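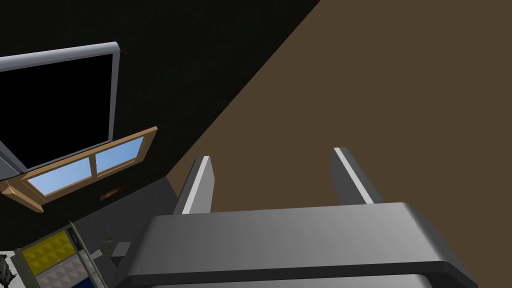

Render, gripper open

Hi all, quick one before the shop closes. Replying to Eilif's mail from last night, quoted at the bottom.

Eilif – don't strip it yet! Old shellac comes off with alcohol, so test a spot inside the door first. If the rag gets sticky it's shellac and you can skip the harsh stuff. Did two of mine that way in April, fine so far.

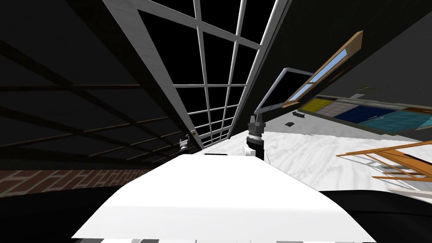
White shell, black forearm pointing up

Dark stain hides a lot but not sanding scratches. Finish by hand, with the grian, good light from the side. Wen-hsiung swears by 1000 grit between coats. Too fine for me on bare wood, ok on the topcoat. 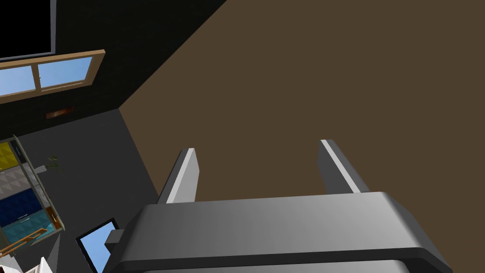 Flat brown against charcoal

Also the meetup – still Akisholm, same room, bring scraps to trade. Lieselotte has hinges to give away, ask her off list pls. No word from Mahfuz on the wax order, will chase.

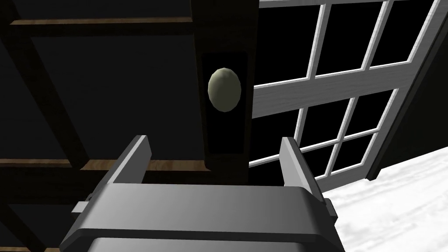 Dark wooden cabinet, gripper in front

Gotta run
Jinlong

Eilif Magnusson wrote:
> Picked up an old hall cabinet in Plastdale, nearly black
> all over. Want it lighter. Is it stain or just dirty varnish?
> Was going to use stripper on the whole thing. Bad idea?
> Doors stick too, top corner, worse when it rains.
> Eilif

PS sticking doors – check the hinge screws before you plane anything.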